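How to Score a Club Cricket Match by Hand

Most clubs in the Stunport league now score on a tablet, but the paper book is still the official record if the two disagree. If you have been asked to fill in for the regular scorer, this page covers what you need for a one-day game.

Before the toss

Get to the ground 30 minutes before the start. Bring two pencils, a pen in a second color, an eraser and the book. Ask each captain for a written team list with full names. Copy the batting side onto the left page in order, but only ink in the openers. Batting orders change, and a crossed-out number five makes a mess of the whole page.

Sit where you can see both umpires. At the Wekia ground the best spot is the table beside the sightscreen. At Fekete Park you will need to sit on the far side in the afternoon, or the sun is straight in your eyes.

Recording each ball

Every ball goes in three places: the batter's line, the bowler's box and the running total. Do them in that order every time.

A dot ball is a dot. Runs off the bat are written as a number. A wide is a cross, and a no-ball is a circle, with any runs off the bat written inside it. Byes and leg byes go in the extras column and count as a dot against the bowler. Acknowledge every signal by raising your arm, and keep it up until the umpire has seen you.
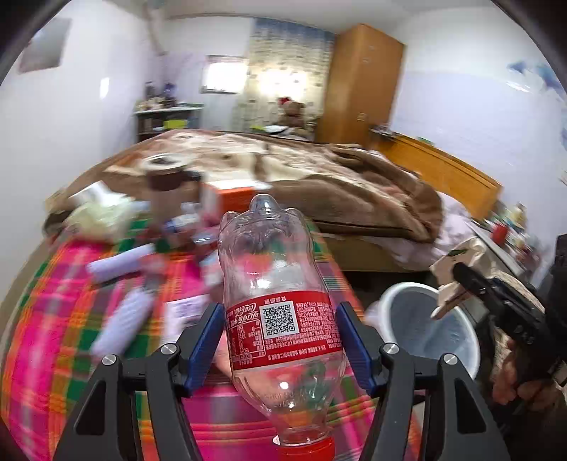

At the end of each over, add up the bowler's box and check it against the change in the total. If the over was a maiden, join the six dots into an M. Call the score across to the other scorer — "one wicket for 20," for instance — and wait for them to call it back. If you don't agree, sort it out before the next over starts. Going back five overs to find a missing leg bye is slow work.

When a wicket falls

Write down the score, the batter's number and the not-out batter's score. Then fill in how the batter was out. Run outs are not credited to the bowler, and this is the mistake new scorers make most often.

Balancing the book

At the end of the innings, batters' runs plus extras must equal the total. So must the runs against the bowlers plus byes, leg byes and any penalty runs. If Huto finish on 177, both sums have to come to 177. Check the bowling first if they don't — a wide left out of the bowler's box is the usual cause.

Both scorers sign the page, then the umpires. Send a photo of the signed page to the league that evening.

Stunport Cricket Scorers | Last updated July 20, 2018 | Contact us | Back to top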